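Search this site Go Advanced search All topics

Bottle deposits, and who gets to put them in the machine

Our building in Berham has 34 apartments and one recycling room, and until March everybody just dumped their returnable bottles in there and forgot about them. Then a few of us started collecting them and taking them to the store for the deposit, with the money going into a pot for the courtyard. It bought a bench. People were pleased with the bench.

Now a man on the second floor has begun getting to the bottles first. He takes them down at six in the morning, keeps the money, and when I brought it up in the elevator he said that trash is trash and finders keepers, which I had not heard from an adult in a while. He's not hard up, he has a boat.

Is there any rule on this? I don't want to start a war over a few dollars a week, but I would like a second bench.

Lucyna Kozłowski
Posted 14 October 2025

gremden_gary

Depends on your state and probably on your lease. Get a lawyer.

Waleck Upstairs

Please do not get a lawyer. You will spend more on the first phone call than the whole building drinks in a decade.

We had nearly this exact fight in my old place on Waleck Street, minus the boat. As I understand it (I managed the building for a few years, I did not go to law school for it), once something is thrown away in a shared room it usually belongs to the owner of the building or to the hauler, depending on what the contract says. Which means it probably isn't his, but it probably isn't yours either. So before you go quoting rules at him, find out whether the landlord cares. Ours didn't, and put it in writing in one sentence: returnables left in the marked bin belong to the tenants' fund. That sentence did more than a year of looks in the hallway.

The marked bin matters. If your bottles are sitting in the same container as everyone's pizza boxes, he can say he's cleaning up. If they're in a tub with a sign on it, he has to reach past the sign. Some people will still reach past the sign, but they stop doing it whistling.
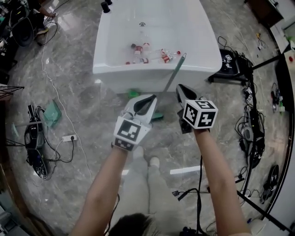

The other thing is to rinse. I know it sounds like a separate subject. Half the reason folks in my building didn't mind one guy taking the lot was that the room smelled like a ballpark on the last day of the season, and they were grateful to anyone who made it go away. Once we asked people to rinse and leave the caps on, they started thinking of the bottles as something with a value. Also the fruit flies moved out.

Don't crush anything, either. The machines at the MacLeod market near us wanted to read the label, and they would spit a flat bottle back at you again and again with a little sad noise while the line grew behind you. I have seen a man lose his temper at one of those and I was that man.

As for the money, keep a sheet on the wall. Date, amount, initials. We hit 400 dollars the first year and I swear most of it came in after the sheet went up, as it turns out people like to watch a number grow even when it's growing by nickels. If your early bird is any kind of human, he'll have to walk past that sheet on his way to his boat.

Try the written rule first. If he's still at it in a month, empty the tub at night. Six in the morning is only an advantage if there's something there to get up for.

dot_in_4B

I'm going to stick up for the boat man a little. Has anybody asked him to join? In our building the one who used to swipe the cans is now the one who takes them to the store, all of them, for the fund, because he likes getting up early and he likes feeding the machine. He was bored. He keeps a share for gas, which came to 30 dollars last year, and I for one think that's cheap for not having to stand in that line myself.

Of course ours didn't have a boat, he had a bad divorce, so he may have been easier to bring around.

Also check what the store will take in one go. Ours caps it at 50 a visit and then you get the manager. He is not a morning person.

Lucyna Kozłowski

Thank you both. I've written to the landlord about the sentence and bought a tub. I'm thinking about asking him to join, but I'd like to stay annoyed until the weekend.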